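Chapter 4
Who Is Telling This? Narrators You Can't Quite Trust

Before you read
Think of the last time a friend told you about an argument. Did you hear both sides? Did you notice which parts went by quickly? Keep that story in mind, because you already know more about this chapter's subject than you may think.

Naomi Makori's novel The Ferry at Dromside opens with a girl named Molus counting her steps from the kitchen door to the landing. There are 1,392 of them, she tells us, and she has never once lost count. Two pages later her brother asks how far it is to the river, and she says she doesn't know, she has never walked it.

Stop there for a second and enjoy it! We are barely into the book and something has already gone wrong. Either Molus lied to her brother, or she lied to us, or there is something about that walk she can't bring herself to admit. Makori never tells us which. She simply lets the two statements sit there, and a careful reader begins to lean in.

A narrator whose account we have cause to doubt is called an unreliable narrator. The term sounds stern, as if the narrator had failed a test, but these storytellers are some of the best company in fiction. They make us work, and the work is fun.

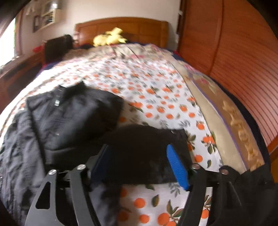
Molus is twelve when the story starts, and her age matters a great deal. She hears her mother and her uncle talking late at night about "the Mwakalinga business," and she decides that Mwakalinga must be a shop. For nearly 100 pages she looks for it on every street in town. Readers catch on much sooner that Mwakalinga is a family, and that her own family owes them something. Molus isn't hiding this from us. She just doesn't know it, and we get the odd, wonderful feeling of understanding a story better than the person telling it.

That gap between what the narrator knows and what the reader knows is called dramatic irony, and you will meet it again in Chapter 6 when we turn to plays. In a first-person novel it can be very quiet. Look at this passage from the middle of the book:

My uncle said the boat was sold because it leaked. It had never leaked when I was in it. I told him so and he gave me a coin and said I was a good girl, and I bought a ribbon.

Molus reports everything here and explains nothing. She doesn't say that her uncle is paying her to be quiet, and perhaps the thought never crosses her mind. See how the ribbon closes the sentence. To her, it is the most important thing that happened that day. Our attention stays with the coin.

The step-counting lie is another matter. Molus knows perfectly well that she has walked to the river. So in one book we have 2 kinds of unreliability: the things she can't see yet, and the things she would prefer we didn't. Makori slides from one to the other so smoothly that first-time readers often miss the change, which comes (I think) in the scene at the Florneo hotel, when Molus is asked a direct question and answers it by describing the curtains.

Not everyone reads that scene as I do, and I'm glad of it.

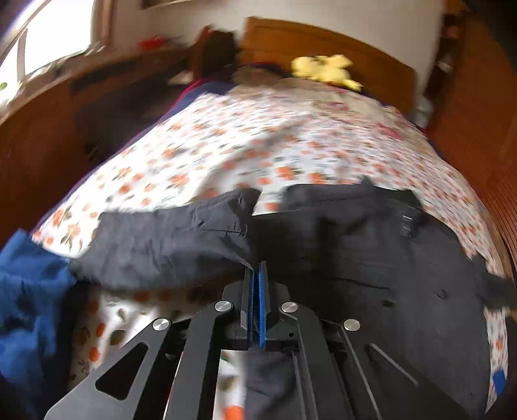
Malsha Sivakumar argues that the curtains are no dodge at all. In her view Molus is frightened, and frightened children look at whatever is in front of them. To call the girl a liar at that point, she writes, is to side with the adults in the room, "who have been calling her one since the first chapter." She would have us save the word unreliable for the uncle, even though he never narrates a line.

It's a strong reading, and it should send you back to the scene with fresh eyes. Try it both ways. Read the hotel conversation once believing that Molus is covering something up, then again believing that she is scared. Hardly a word needs to be bent to fit either version, and yet the girl you meet is quite different.

As you work through the extract that follows, keep a page of notes with two columns. On the left, write down what Molus tells us. On the right, write down what you believe happened. Leave blanks where you aren't sure, and don't rush to fill them. Some of them will still be blank when you get to the last page, and your classmates will have theirs in other places.

Words to know
Unreliable narrator: a storyteller whose account the reader has cause to doubt.
Dramatic irony: the effect when readers understand something that a character does not.
First person: a story told by an "I" who takes part in it.

Now turn to the extract, which begins on the morning the boat is sold.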